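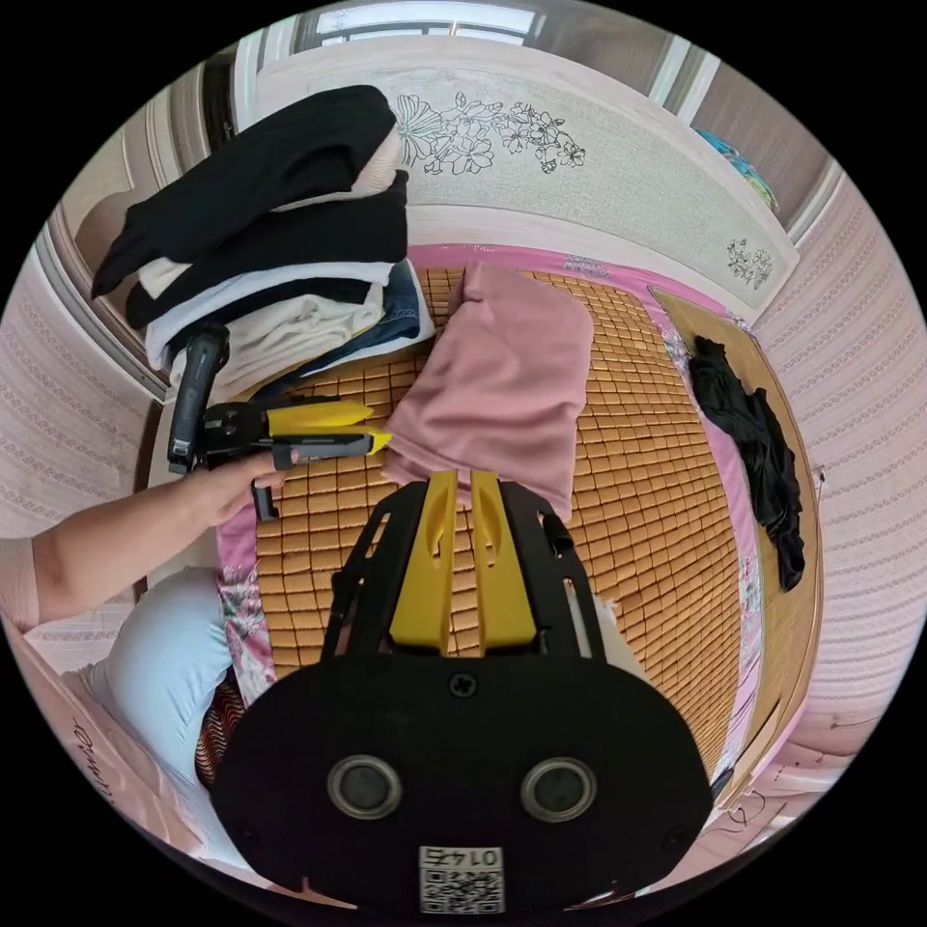

Last changed: 2019-01-08 by jmaglaya

Hand-held pair, cloth work, second pass

Carried on from the bench notes. Both units back together after the trigger rework, so we did cloth on the bed with the bamboo mat on it. Lilibeth wanted clothes from the start. I wanted blocks first. We did clothes.

Before anything else I'll put down what I think this build can't tell us yet, so I don't talk myself out of it later. Two people's hands, two grippers, a pile of soft things: the hands are very good and they cover for the hardware. If a shirt ends up folded, that says the person can fold a shirt while wearing a handicap. It says next to nothing about whether the fingers are right. Kolberg's write-up skips over this completely and I was annoyed by it again on rereading.

Setup as run

Yellow fingers, slotted version, on both units. Black open bracket behind them, unchanged. Trigger spring on the left unit is the softer one from the Burnico assortment, right unit still has the stiff one. I know, two changes at once would have been worse, but now the two hands don't feel alike and everything below has that problem in it.

Weight of the left unit with strap came to 798 g on the kitchen scale. The stiff one is 84 g heavier and I can't account for all of that. The spring isn't it. Possibly the strap padding, possibly I left the old washer stack in. To open up and look.

Log file for the run is 2173 lines. Haven't checked it for dropouts. Don't quote that number to anybody as if it were data.

What went on

Pink cloth first. Folded flat on the mat, the fingers have nothing to get hold of. You come down on the fold and the tips skate. Lilibeth's trick is to push the fold toward the other gripper until it stands up a bit, then pinch the ridge. It works for her. I tried it and mostly pinched mat.

The mat is worse than I expected and also better. The tiles are hard, so the tips have something firm to press on, and the cloth slides over them nicely. But the joints between the tiles are just wide enough to catch a finger corner, and when one catches you feel it through the whole handle. I filed the corner of one finger during the break, by hand, freehand, no drawing. If we keep that shape it has to go into the model properly or we'll lose it like we lost the bracket fix in March.

Denim: easy. Too easy, I'd leave it out of any comparison. Stiff folds, thick edge, anything would grab it.

White ribbed knit: the ribs go into the finger slots. I had been telling everyone the slots were there for flex and wouldn't touch the cloth. Wrong, or wrong for knits. It didn't snag badly enough to pull a thread as far as I could find, but I wouldn't put somebody's good sweater through it.

Black things: no opinion. I couldn't see well what the tips were doing against black on black and I'm not going to guess from the feel. 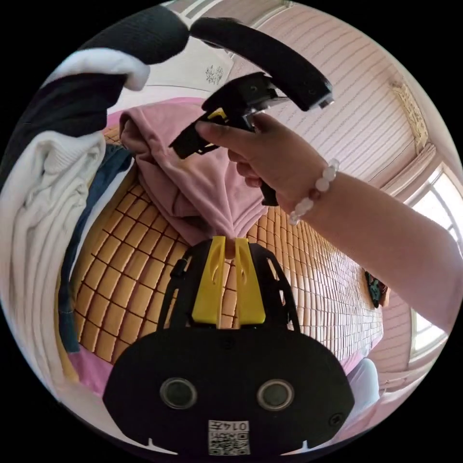
Pink garment held by the gathered end, fingers closed. Second unit coming in from the right.

The gathered grip is the one thing from the session I'd defend. Once the end is bunched, the fingers close on several layers and the hold feels solid in the handle. Lilibeth counts this as a win for the slotted fingers. I don't, yet. The old plain fingers never got a bunched end to try, we only ever gave them flat edges, so there's nothing to compare with. She says I'm moving the goalposts. I say we never put them up.

The hand-over from one unit to the other is where my patience went. The two bodies are wide and round, and they want to be in the same spot when you bring the fingers close. Coming in from the side helps. Coming in from the top, the strap gets in the way and you end up looking at padding. She had the strap loose the whole time and swears by it. I had mine snug. Should each do a run the other's way before we argue more.

About the Bañez idea (putting rubber on the tips): I'm still against it for now. Everybody's grip gets better with rubber, that's what rubber does, and then we'd never find out if the shape was any good. If the shape fails plain, fine, rubber goes on and I'll say so in these notes.

Things that need fixing, no order

Screw on the housing backs out a little each session. Threadlock.
Trigger on the stiff unit doesn't come all the way home if you let go slowly. Could be the pivot. Could be me putting the washers in the wrong way round.
Labels: stick the next batch so they read from the handle side. I keep turning my head.
Both units to get the same spring before any more cloth. I mean it this time.

Next run

Three items only, same ones each time: the pink one, the white knit, and a plain dish towel that I'll bring. Flat edge and bunched end for each, with plain fingers and then slotted. Whoever holds the gripper doesn't get to say whether it was a good grip, the other one writes it down. Lilibeth thinks this is overdoing it for something built on a kitchen table. Maybe. The Tistport people asked if we'd show it at their open evening and I said not until I have one table I believe.

Left over: the cover plate from the spare unit is in the drawer with the hex keys, not in the parts box. Filed finger is marked with a pencil dot on the back, please don't swap it onto the other side.

— Jomar

Added later, LL: the towel is a bad choice, it's stiffer than the denim. I'll bring a pillowcase.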